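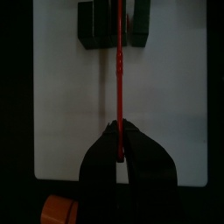

The big white board and the thin red rod, lights down low.

How to set up a pretend soup kitchen on one table
Skosine Play Notes
Posted Tuesday, January 28, 2025

I love a pretend kitchen, but the big ones with ovens and taps take up half a room and cost a fortune. What we play at our place is called Kiltudov (don't ask me how to spell it, the kids named it) and it all fits on one table. There's a saucepan, something to stir with, a board, a rod and a single cube with coloured dots, and with those few bits you can fill a whole wet afternoon. We've been playing it since November and I'm still finding new ways to use it!

It suits kids from preschool age up to around the middle of primary school. Littlies mostly want to stir. The big ones want rules, and then they want to change the rules, so I've put both versions here.

What you'll need

A saucepan with a long handle. Ours is bright red with little speckles and I'm quite in love with it. Op shops are brilliant for these. Pick one that a child can lift with two hands when it's full of pretend food, and check the handle doesn't wobble.

A stirring utensil. Any colour, but a different colour from the pan looks terrific. Spoon, ladle, spatula, whatever lives at the back of your drawer.

A plain white board. A big one is best, with rounded corners if you can find it. It's the menu board and the serving counter, depending on who's in charge.

A thin rod. Dowel is good, sanded smooth, with a coat of red paint. Keep it fairly short if you have sword fighters in the family.

A small cube and some coloured dots for the faces. Office supply dots work, or cut your own from sticky vinyl.

Ingredients. Felt shapes, big pom-poms, bottle lids, folded socks. For under-threes stick to things much too big to swallow, and leave the cube out altogether if it's a small one.

I priced up our first set and it came to nearly $16, with the pan being most of that.

Making the cube

Start with a light-coloured cube, so the dots show up well. A white one with a bit of a pattern on it looks gorgeous, like an old glazed tile. If yours is bare wood, paint it white, let it dry overnight, then try the crackle medium they sell for picture frames. Thin coat of dark paint first, crackle medium next, white on top. The cracks open up while you watch and it is SO satisfying.

Once it's properly dry, put one dot in the middle of each face and press the edges down hard with your thumbnail. Draw around each dot with a dark marker if you want it to stand out from the pattern.

These are the colours we use and what they mean:

Green -- add a vegetable
Red -- add something spicy and pull a face
Yellow -- add pasta
Blue -- stir, and count to 11 out loud
Orange -- taste it and say what's missing
Black -- oh no, tip it out and start again

You can swap any of those. Somebody will be upset about black sooner or later, so with little ones I change it to "swap chefs".

Setting up the table

Clear the whole top first. Chairs back, cups away. I like to put the ingredients in a line down one side, within reach of everyone, and the board on the other side. The pan goes in the middle and the cube in front of it. A dark cloth hung behind the table makes it feel like a proper little theatre, and the bright colours just pop.
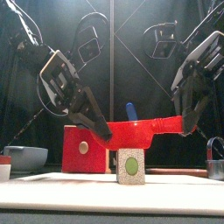 Before the first roll, decide who's got which job. With two players, one is the cook and one is the helper. The cook has charge of the handle and the helper keeps the pan steady by the rim, then they swap at the end of each soup. It sounds fussy but it stops nearly all the tugging, and it's good practice for the real thing later on. I do teach them early that a real pan on a real stove is for grown-ups to hold, and that we only do the two-person carry with a pretend one.

How to play, the easy way

1. Roll the cube.
2. Say the colour.
3. Do what the colour says.
4. Stir.
5. Next person's turn.

Keep going until the pan looks full, then everybody yells "Soup's up!" and it gets served on the board. There's no winner. We clap the cook and start another one.

How to play, the Trinard way

This is the version for older kids. Trinard is our name for the imaginary restaurant, and it's a very grand place with terrible manners.

The menu is made up at the beginning. One player is the head waiter and holds the rod. They tap the board with it, top to bottom, and call out a dish for every tap: "Green soup! Spicy noodles! Soup with nothing in it!" Three dishes is plenty. The others have to remember them in order with nothing written down, and this is where it gets funny.

Then the cook rolls and cooks as usual, but only the ingredients that belong to the first dish may stay in the pan. Anything wrong gets fished out with the utensil, no fingers allowed. When the dish is right, the waiter taps the board again and you move along to the next one. All three dishes finished is one full service.

Keep score if you like. We write our totals on the inside of the cupboard door and the household record is 78 services over one set of school holidays, which I find completely bonkers and wonderful.

A few variations we like

Tilt and pour. Tip the pan slowly to one side and see which ingredients slide first. Felt hangs on, lids shoot out. Have them guess beforehand!

Lights-down service. Turn the lamp low and play with just enough light to find the board. A big white board is lovely for this, as you can still make it out when the rest of the table has gone all shadowy. Use chunky ingredients and take it slowly.

Quiet kitchen. The whole soup gets made without talking, just pointing with the rod. Good before bed.

Shop first. Price every ingredient in cents, hand over a few coins and let them shop before they cook. I borrowed this one from the Breathnach Street playgroup and it's cracking maths practice.

Packing up

Everything goes in the saucepan except the board and the rod. Utensil in, cube in, ingredients on top, lid or tea towel over it. Stand the board behind a bookshelf and lie the rod along the top. Wipe the dots with a barely damp cloth now and then, and if one starts to lift, peel it right off and put on a fresh one. A dab of clear varnish will hold it a lot longer -- I did all of mine last week and so far so good.

If you come up with a good rule for the black dot, please pop it in the comments, I'd love to try it out on my lot.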